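Last updated: Thursday, December 23, 2021

Getting through the Christmas washing

We moved to Gurkbridge in June and the house came with no dryer. I decided to see how long we could go without one. Six months on, we still don't have one.

Most of it is timing. I put a load on before work and hang it by 7, heavy things at the ends of the line where they catch the wind. Dark clothes go out inside out or the sun fades them. In wet weeks everything goes on two racks in the hallway with a fan at the end, and jeans can take 18 hours.
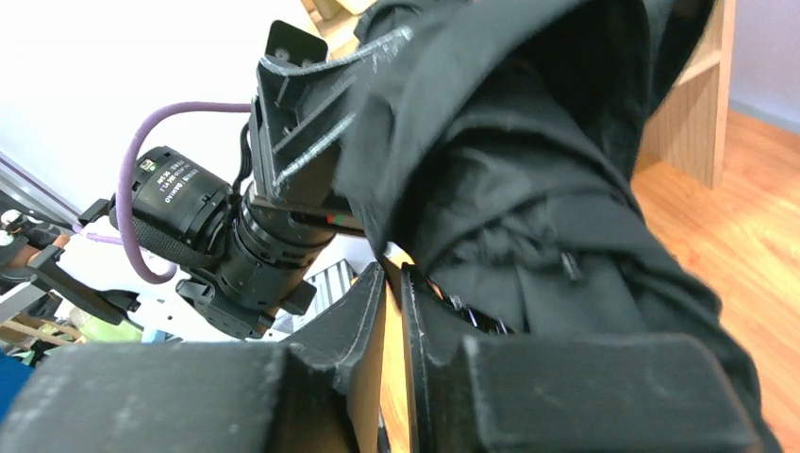 A reader wrote in that hallway racks only work if you leave a hand's width between items, and that hers dried in half the time once she stopped doubling things over. I tried it with the towels and she's right. It does mean fewer things per rack.

The cheapest dryer I looked at was a Dralteo for $298, plus delivery. My clothesline cost about $200 with the concrete, and the pegs were 6 dollars a bag. I still wouldn't mind a dryer for the sheets when we have visitors. My sister-in-law's lot arrive on Boxing Day, so ask me again after that.

3 comments | 6 shares

© 2021 | Contact | Back to top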